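Household Things and Their Histories
Week four: Combs, brushes and the daily business of hair

Notes to go with the lecture. Reading for this week is the Fellum chapter (it's long, but skip the section on wig dressing if you must) and the first half of Drorkovitz, "Teeth and Bristle". Bring a comb or a brush from home to the tutorial. Any kind will do, and the more used it is the better!

1. Where we got to last week

We finished on spoons, and on Renato Pereyra's question about why some tools settle into a shape early and then hardly change. I promised you a better case than the spoon, and this is it. The comb is one of my favourite objects in the whole course. You could hand a modern comb to somebody from the ancient world and they'd know what it was for before you'd finished holding it out. A row of teeth, a back to hold them together, something to grip. People have made them in bone, antler, ivory, horn, boxwood, tortoiseshell, metal, hard rubber and every sort of plastic, and the plan keeps coming through.

Now, the brush is a different creature, and the difference between the two will take up most of the hour. Keep both in your head as we go.

2. What a comb does

Start with the job. A comb separates. Each tooth goes in between strands and pulls them into line, so the spacing of the teeth decides nearly everything: how thick a hair it suits, how much it tugs, what it leaves behind and what it drags out. Wide teeth for tangles and for curls, fine teeth for smoothing and for lice.

Yes, lice. We're going to spend some time on lice and I'd ask you to be brave. The double-sided comb, coarse along one edge and very fine along the other, turns up over and over in museum collections, and the fine side was there in large part to clear out lice and their eggs. Remains of lice have been found caught between the teeth of ancient combs. I find that wonderful. Somebody sat still, somebody else worked through their hair, and the evidence is still stuck there.

Look at how the fine teeth were cut, too. In wood or horn each gap had to be sawn, and the saw had to be thinner than the gap and kept dead straight. A comb-maker's skill is mostly in spacing, and you can see where attention wandered. On the handout sheet with the drawings from the Jara collection, find the comb in the second row and look along the left side. The gaps get wider, then the maker catches it and tightens up again. That's an afternoon's work you're looking at, with a lapse in the middle of it.

A word on grain. In a wooden comb the teeth run along the grain, because a tooth cut across it would snap at the first knot of hair. Boxwood was prized for being dense and even. Antler and bone have their own version of the problem, and the answer for larger combs was to make them in sections: several small plates, each cut so that its teeth ran the strong way, riveted between two long strips. These are called composite combs. Drorkovitz is very good on them and I won't repeat it all, but do look at the diagrams.

3. What a brush does

A brush moves things along. It spreads oil from the scalp down the length of the hair, it lifts out dust, it smooths the surface. If you wash your hair often and with plenty of hot water you can forget how much that used to matter. For a great many households, for a very long time, brushing was a large part of keeping hair clean, and it went on between washes that might be weeks apart.

This gives us the famous rule of 100 strokes a night. You'll all have met it in a novel or heard it from a grandmother. As advice for modern hair it's poor (that much brushing can break the strands), but as a piece of history it makes good sense. Long hair, rarely washed, natural bristle, a slow job done by lamplight. I'd like you to treat the rule as a source. Who is it addressed to? How much free time does it suppose, and who might really have been holding the brush?

4. The handle

Combs often have no handle at all. The back is the handle. A hairbrush can go either way: there are oval ones, often sold in pairs and long linked with men's dressing tables, that you hold by the back with the whole hand, and there are ones with a handle that sticks out from the head. The handled type gives you reach. You can get to the back of your own head, and you can stand behind someone else and draw the brush down the full length of their hair without bending your wrist to bits.

So when you see a handled hairbrush, think about reach and about who is standing where. Try it in the tutorial with both kinds. You'll feel it in the wrist within a minute.

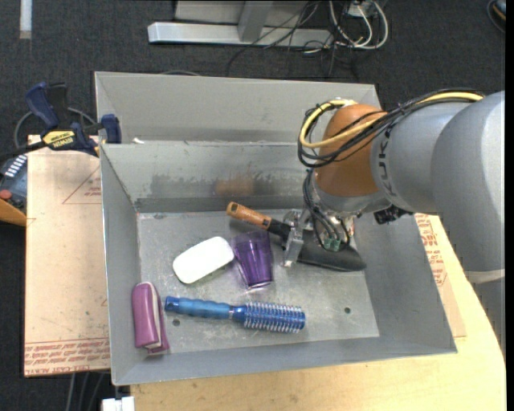
Patricio Riquelme disagreed with me on all of this the last time I gave the lecture, and he put it so well that I've kept it in. His view was that the handle had very little to do with reach and a great deal to do with matching sets: once a brush was sold alongside a hand mirror, which does need a handle, the brush was given one to go with it, and people found uses for the extra length afterwards. He pointed out that a short brush reaches the back of the head perfectly well, and that plenty of men managed with one.

I think he's half right. The dressing-table set certainly pulled its members into a family likeness, and you can find clothes brushes and even shoe horns given the same curves and the same silver backs. But then you have to explain handled brushes that never belonged to a set, and there are lots of those. Make up your own minds, and please argue about it!

5. Bristles, pins and cushions

Boar bristle was the standard stuff for a good hairbrush, and much of it travelled a long way to reach the workshop. It had to be washed, sorted by length and stiffness, and bundled with all the root ends facing the same direction. After that came the drawing. The maker drilled a wooden back with rows of holes, folded a small tuft of bristle over a loop of wire or thread, and pulled it down tight into its hole, then went on to the next one. A veneer was glued over the back to hide the wire. Turn over an old brush with a loose back and you may be lucky enough to see the stitching.

A lot of drawing was done at home, by women and children, for piece rates. The Rinthorpe account books (extracts on the course page) are our main source here. One entry for June puts a single household down for 3000 tufts. Sit with that for a moment. Every tuft folded and pulled by hand, by people fitting it in around cooking and minding babies. Wenceslao Insaurralde has transcribed the pages and his notes on the handwriting are a joy. Look out for the clerk who can't decide how to spell "bristle".

Pins set in a rubber cushion came later and changed the feel of the thing completely. The cushion gives, so the pins can bend back when they meet a knot and the pull on the scalp is softer. Nylon then gave makers a bristle that was cheap, even and easy to wash, and moulded plastic let them turn out head and handle as a single piece. Each of these steps took a job away from somebody. When you write about "improvement" in this course I want you to say whose.

6. Sharing and not sharing

Here's where it gets personal. Most of you will happily lend a pen. Would you lend a hairbrush? Ask around at home and you'll find the rules are stronger than you thought, and quite uneven. Sisters yes, flatmates no, a comb perhaps but a brush never. Some families keep one brush by the front door for everybody.

There's a hygiene argument and it's a fair one, but I doubt it explains the whole feeling. A used brush holds hair, and hair is an odd thing once it has left the head. People have saved it in lockets and woven it into mourning jewellery. They have also burned it or buried it so that it couldn't be used against them. The Victorian hair receiver, a little pot with a hole in the lid, stood on the dressing table to collect combings, which could be made into pads to bulk out a hairstyle. I passed one around last year and half the room didn't want to touch it. Notice that reaction in yourselves. It's good material.

7. Terms to know

Back: the solid part of a comb or brush that holds the teeth or bristles.
Composite comb: a comb built from several tooth plates fixed between side strips.
Drawing: pulling folded tufts of bristle into drilled holes with wire or thread.
Combings: loose hair gathered from a comb or brush.
Hair receiver: a lidded pot for combings.

8. For the tutorial

Look closely at whatever you've brought. Where has it worn, and does the wear tell you which hand it's used in? Are any teeth missing, and are they at one end? If there's a maker's name, note it down. Then swap with the person next to you (if you can bear to) and write a paragraph on theirs. Don't ask them anything first.

9. The essay

The essay is 3000 words, footnotes not counted. Choose one object from weeks one to five and follow it through making, selling, using and throwing away. You may pick the comb or the brush but please don't try to do both, as they have separate trades behind them and you'll run out of room. Plans are due on 6th February, one page, to Hipólito Henríquez by email. He'll send comments back before the next lecture.

Next week is soap. Read the rest of Drorkovitz if you're keen; the appendix on glue is far better than it sounds.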